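Cell rules for hand tools, third version
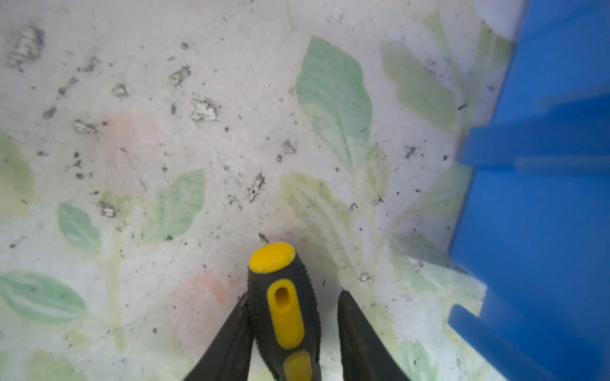 Anwara Matubbar wanted to know why the rules talk about the surface under the tool at all, when the robot only ever touches the tool. She had read the second version, which I posted last October, and thought the section on cleaning was padding. Her view was that if a pick works on a dirty mat it works, and that anything which only works on a clean one won't last a week on a real bench.

I agree with half of that. I took it to the others at Skunoneck and we rewrote the section. A mat with grit and crumbs on it is now allowed for any run, provided the run sheet says so. The one in the photo has plenty of both, on top of a printed leaf pattern, and that is a fair test for anything that has to find a black and yellow handle from close up. The old rule said "wipe down before each session." It was easy to write and people skipped it, and then the sheets said clean when the mat was not.

The rest of this post goes through what changed. The full text is two pages and hangs next to the cell door.

Approach and closing

The fingers come down open, one on each side of the handle, and stop. There has to be a visible gap on both sides before the close command goes out. The operator checks this on the wrist view, every time, for the first 9 picks of any new tool. After that the check can be done by the software if the person running the cell signs for it.

Version two said "adequate clearance," and Obed Tetteh and I had a long argument over what that meant. He wanted a number. I didn't, since our tools run from a thin pick to a fat ratchet handle. We settled on "visible on both sides in the wrist view." If you can't see the surface between finger and handle, back off and come in again.

Ribbed rubber grips get their own line. They hold well, which makes people lazy about where they close. A ribbed handle that is caught off center can still lift, and then it turns on the way to the bin. The sheet now asks where along the handle the fingers closed: cap end, middle or shaft end. One word is enough.

Bins

Bins stay where they are for the whole session. If someone has to move one, the session ends and a new sheet starts. This is the rule that gets the most complaints and I'm keeping it.

Molded bins with ledges on the outside need more room than their footprint suggests. A finger that clears the rim may still catch a rib lower down. We had measured ours at the top and entered that as the keep-out area, and it was too small. Measure at the widest point and enter that.

Tools with a blade or point

Screwdrivers count as pointed tools even with the tip facing away from people. I mention it because Renato Manalastas had them listed under blunt tools along with the tape measure and the sanding block, and the list was copied into two other cells before anybody caught it. Pointed tools are presented with the shaft end away from the door. No handing over from the gripper to a person, at any speed. The robot sets the tool down, the arm parks, the person picks it up.

Stopping

The old text had four different kinds of stop and a table. The new text has two. Red button: anyone can press it, no reason needed, and no one gets asked about it in front of other people. Pause: operator only, used for adjusting a tool or clearing something off the mat. Hands go in the cell only after the park light is on. A pause by itself is not enough. I put that sentence in capitals on the printed copy.

Ruwan Weerasinghe asked for a rule about restarting after a red stop. It now takes two people, one at the panel and one looking at the cell. On late shifts there is sometimes only one person, and in that case the cell stays down until morning. It has happened once since we started. The job was late and the customer at Brallix was fine with it.

Records

One sheet per session, on paper, then typed in. I know. We tried going straight to the tablet and people filled it in at the end of the day from memory. We have 236 sheets so far and I've read all of them. The ones that helped most had something scrawled in the notes box, like "yellow cap shiny, lost it twice" or "bin too close on the right." The ones with every box ticked and no notes were no use to me.

So the notes box is bigger. I took out the field for room temperature to make space.

Things still open

How worn a finger face can be before it has to be replaced. Parveen Majumder has a set she says is fine and I say is not.

Whether a patterned mat should be the default. I lean yes. A plain one flatters the camera, and the benches at Boychuk where this will end up are covered in all sorts of things.

Who signs off on a new tool when I'm away.

Comments are open, and if you run a small cell with your own rules I would like to read them. Version three is in force from 3 Aug 2023.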